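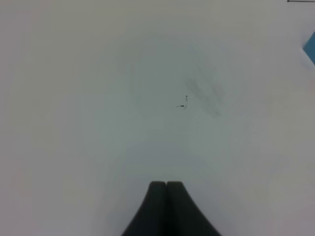
Do we have to drain the storage tank to clean it?

Most years you don't. If the sediment on the bottom is thin and the water coming into the house is clear, you can flush from the low valve and leave the rest of the tank alone. A full drain is for when you have a bad smell, a failed test, or something dead in there.

I'm replying to Gumaro's message on the list because three people wrote to me off-list with the same thing, and it's easier to answer once. His note, trimmed:

> From: Gumaro Sandoval
> To: Medrano shared wells list
> Subject: tank cleaning, how often
>
> We have the tank on the upper lot that feeds us and the two
> houses below. It holds around 4,000 gallons. We took it over
> in March along with the property and the last owner left no
> records, only a receipt for a Furilent float valve and a box of
> cartridges. Water looks OK most days. After the pump has run a
> long time it comes out a little brown and then clears up.
>
> Do I need to drain it? My neighbor says every year. The man
> who delivered the pressure tank said never, which I don't
> believe either. Also is bleach all right or does it have to be
> the pool kind.
>
> Thanks, Gumaro

Gumaro, brown water after a long pump run sounds to me like the well and not the tank. When the level in the well drops, the pump can pull in fine silt. Before you do anything to the tank, fill a clear jar at the wellhead after the pump has been going for a while and let it sit overnight. If there's a layer on the bottom in the morning, cleaning the tank will help for a few weeks and then you'll be back where you started.

Itzel Xolalpa had this at her place. She throttled the pump back a little with the gate valve and it stopped. It takes longer to fill the tank now but she fills at night anyway.

Flushing from the low valve

Tell the other houses first. Shut off the line going down to them and to you. Put a hose on the drain valve and run it somewhere that won't wash out the road (this has happened on our side of the hill, and it was me). Open the valve all the way. It will run dirty and then clear. Close it, wait for the tank to settle, and do it again. I usually do it twice. If it still comes out dirty after that, you have more in there than a flush will move.

While you're up there, look at the screen on the vent. Ours had rusted through along one side and the wasps had found it. Any hardware store has the mesh.
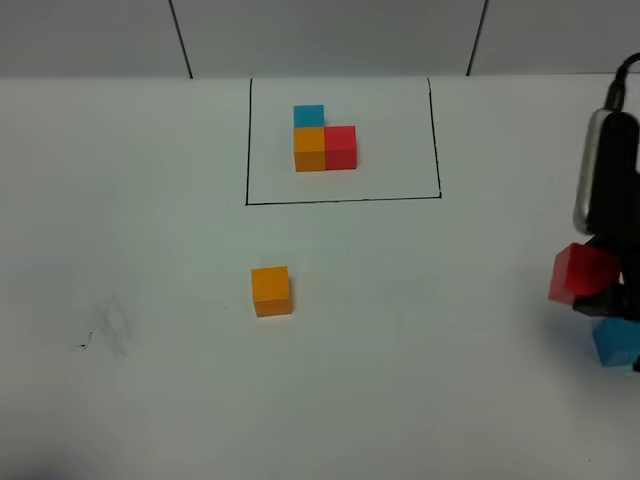 Bleach

Plain unscented household bleach is fine. Don't use the splashless kind or anything with a scent. Pool products vary a lot and some have stabilizer in them, so I stay away from them for drinking water. For the amount, go by the county sheet and not by what somebody tells you on a list, me included. The dose depends on the strength printed on the jug and how much water is in the tank, and the sheet has a table for both.

Take the filter cartridges out before the treated water gets to them. We left an Erkon carbon cartridge in once and it took up the chlorine and had to be thrown out. Open every tap, the outdoor ones too, until you smell it, and then close up and leave it overnight. Flush it out the next day through the outdoor taps. Keep it off the septic.

Wait until you can't smell chlorine at all before you take a sample to the lab. Then take the sample from an inside tap with the aerator off. Parveen Usmani keeps a few of the lab's bottles at her house and will give you one if you ask.

Going inside the tank

Please don't do this alone. Yolotzin Montes has the number of the crew that did the Koduvix tank on the lower road. They brought a blower and a second man stood at the hatch the whole time. I know people here have gone in with a broom. I did too, 11 years ago, and I wouldn't now.

I'd still like to hear from anyone with a poly tank that's been in full sun for a long time. Ours is steel and I don't know what to tell people about the poly ones when they start getting chalky on the outside.
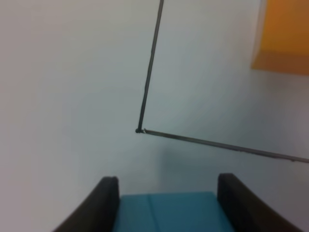
MEDRANO, May 30, 2021

One correction to what I sent out in the spring. I wrote that the shared hose is 100 feet. It's two shorter pieces with a coupling, and the coupling leaks. Bring tape. The hose is at my place behind the shed, and you can come get it without calling, but shut the gate.

Gumaro, let us know what the jar looks like.

Abelardo Iturra

Contact the list owner | © 2021 Medrano shared wells list | Back to top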